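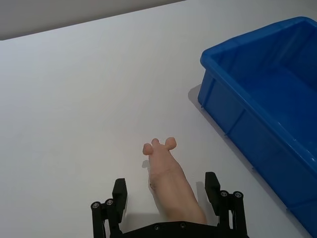 Reta two-arm kit – worth the money?

flullard_dan
Posted June 6, 2023
We've had the Reta kit on a 30 day trial from the Brumville shop. Two arms, a parallel gripper on each, wrist cameras and the teaching software. We've been using toy animals and a blue tray, as soft and awkward shapes are what we'd want it for.
Set-up took 2 days, mostly cabling. The grippers are the best part. They open wide and the fingers are stiff. The software is slower than I'd like and it forgets the speed setting when you restart. 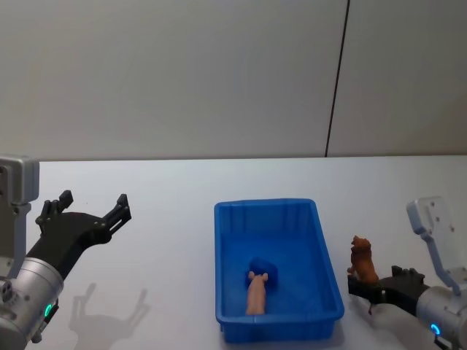
Pig and blue block in the tray, lion in the right gripper.

mossop
What are the finger pads like on soft rubber? Ours slid off anything squashy.

flullard_dan
Fine on the block. Rubber is hit and miss – if you grab it at the fat end it holds, at the thin end it twists. I've asked for the softer pads.

Gwenaël Lefèvre
I returned mine in May. Support took 13 days to answer a question about the wrist cable and then sent me the page of the manual I had already quoted. For the price I expect better.

flullard_dan
Can't say the same. I got a reply the next morning, but I went through the shop.

Gwenaël Lefèvre
Then the shop is good. The maker is still slow.

tinplate
Has anyone compared it with the Bhattacharjee one? Single arm, but you can add a second later.

mossop
Used one at my last job. Better software, weaker grip. It comes with a flimsy base and you end up buying the heavy one anyway. I'd take the Reta for handling and put up with the menus.

Gwenaël Lefèvre
I disagree. Grip is easy to fix with new pads. Bad software you are stuck with.

tinplate
What did the trial cost, if you don't mind?

flullard_dan
1,000 deposit, which comes off the price if you keep it. Carriage back is on you if you don't. Check the box sizes before you agree to that, they're big.

mossop
Did they say when the softer pads are coming?

flullard_dan
Not yet. I'll post here once I've tried them on the rubber bits.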